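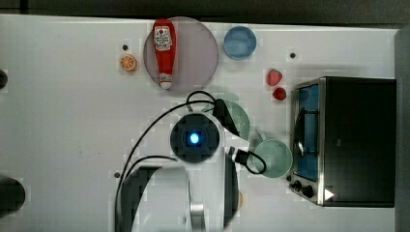 Nhi Ninh m'écrit que les coopératives n'ont plus d'avenir, que le petit maraîcher ferait mieux de vendre seul, en direct, et de garder ses sous. Je la comprends, vous savez, et j'ai même failli lui donner raison en relisant sa lettre avec mon café. Mais enfin, vendre seul, c'est aussi négocier seul, et quand l'acheteur annonce en septembre qu'il paiera la tonne 13 euros de moins, à qui téléphone-t-on ?

Chez nous, à Nel, la coopérative compte 30 familles. On s'y dispute beaucoup, les réunions finissent trop tard, et la cotisation — je suis le premier à grogner — tombe toujours au mauvais moment. N'empêche que le hangar froid, aucun de nous n'aurait pu se l'offrir.

Alors oui, chère Nhi, réformons, votons autrement, ouvrons les comptes à tout le monde. Mais gardons la maison, s'il vous plaît.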